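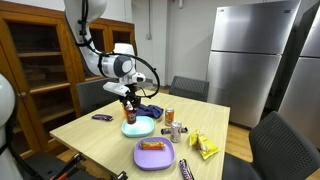

机器人现在到底能不能收拾茶水间的桌子？

我们公司十三个人，茶水间归我管，每天下午四点以后桌上就是盘子、饮料瓶、易拉罐、拆了没拆的零食。上星期五老板听了一家叫 Isto 的销售讲方案，说机械臂可以自动收桌子，问我意见。我看过他们的演示视频，剪得很漂亮，每个镜头不到十秒，瓶子拿起来就切走了，放到哪儿不知道。我不是搞技术的，就想问有没有人真的用过？别发宣传稿给我，我已经收了一堆了。
蓝布一团 发布于茶水间与行政版

Fiorella Melis
在 Gorcombe 做过两年产线集成，说点实在的。

拿硬的、形状固定的东西，比如小瓶饮料、易拉罐，位置别太刁钻，现在做得到，夹爪从上面夹住瓶口就行。麻烦的是剩下那些。薯片袋一夹就变形，里面还有没有东西机器不一定知道。揉成一团的抹布，边在哪儿、角在哪儿，视觉系统经常判断错。巧克力棒躺在罐子后面，得先挪罐子再拿，顺序一乱就碰倒一片。盘子也是，扁的，贴着桌面，夹边沿要留空隙，夹歪了上面的东西就滑下去。

还有一条视频里不会讲：“收拾”是要做判断的。没拆的零食该放回柜子还是扔掉？剩半瓶的饮料是谁的？你自己都得喊一嗓子问问，机器问谁去。

我们当时给客户做验收，要求连续跑十四轮不许人碰，桌上的东西每轮重新摆。销售听完脸色就变了。建议你也这么提：用你们自己的桌子，你们自己的零食，你来摆，不许他们的人提前动。再问三件事：失败一次谁去复位，液体洒了停不停机，旁边椅子上坐着人的时候能不能动。第三个问题基本能问死一半的厂家。

我不是说这东西没前途，抓取这几年进步确实大。但你要的是“下班前桌子干净”，他们卖的是“能拿起一个瓶子”，中间差得远。

老柯不修打印机
买个大托盘，谁吃谁端走。省下的钱发奖金。

半吊子工程师
楼上说得有点绝对吧。我朋友那边用 Sumamley 的双臂，听说叠毛巾都可以了，收个桌子应该不难。现在都是学习出来的，数据喂够了自然就会。具体价格我不清楚，你可以问问 Ververidis，他们好像做代理。

Fiorella Melis 回复 半吊子工程师
“听说”和“应该”先放一边。叠的是同一种毛巾还是随便什么毛巾？叠一条多久？旁边有没有人拿着遥控？这几样你朋友答得上来，我愿意改口。

蓝布一团 回复 Fiorella Melis
谢谢，十四轮这个我直接写进邮件发给 Isto 了。对方回复说要“内部评估一下场地条件”。桌子今天还是我擦的。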